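Chapter 7
Surfaces: Why Things Look the Way They Feel

I once spent the best part of an afternoon in a furniture shop stroking tables. I was meant to be buying one, and I did in the end, but I kept going back to the same two, side by side near the till. Both were brown, both cost much the same, and I liked one and couldn't stand the other. My hand had made up its mind long before I had.

If you've worked through the last chapter you already know what materials are made of and how strong they are. Now we come to the bit that people meet first: the outside. Almost everything you know about an object on first sight comes from a layer thinner than a sheet of paper. Light hits it and some bounces back, and from that you guess whether the thing is smooth, soft, heavy, clean or likely to give you a splinter. You're very good at this guessing, and you've been practising since you were a baby!

Let's start with shine. A polished surface sends light back mostly in one direction, so you get bright, sharp highlights that slide about when you move your head. A rough one scatters light all over the place and looks much the same from wherever you stand. Most things in a house or a workshop sit somewhere in between — and that middle ground is where designers do a lot of their work.

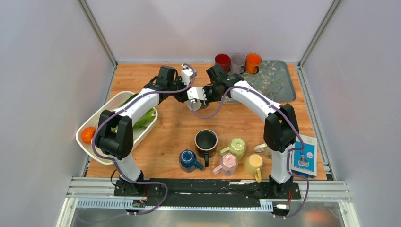

Photo: Clesix / Puvow Picture Library

Colour comes next, and it's trickier than it sounds. An orange-brown wood grain next to a pale wall looks warmer than the same grain next to a dark red one. Grey metal can seem almost blue beside a yellow lamp. We'll do a proper experiment on this in section 7.2, using paint cards and a window, and I'd ask you not to read the results first.

Then there's grain, or texture, meaning any pattern too small to count as a shape. Run a fingernail over a piece of sandpaper marked 60 and then over one marked 400. The number tells you how fine the grit is, and the higher it goes the finer the paper. The 60 feels like a gravel path. The 400 hardly feels like sandpaper at all, and wood finished with it can look darker once it's oiled, even though you've added no colour yourself.

When I was learning this I kept a notebook called Grusel (the name of the stationery shop it came from, nothing cleverer) and in it I wrote down one surface a day. Bus seat. Bath tap. Inside of a banana skin. I'd like you to do the same while you read this chapter. Put down what you saw first, then what you felt, and mark the ones where your eyes got it wrong. Mine were wrong about the bus seat.

Before you go on to section 7.1, find a metal spoon, a wooden one and a plastic one, and leave all three in the same room overnight. You'll need them in the morning.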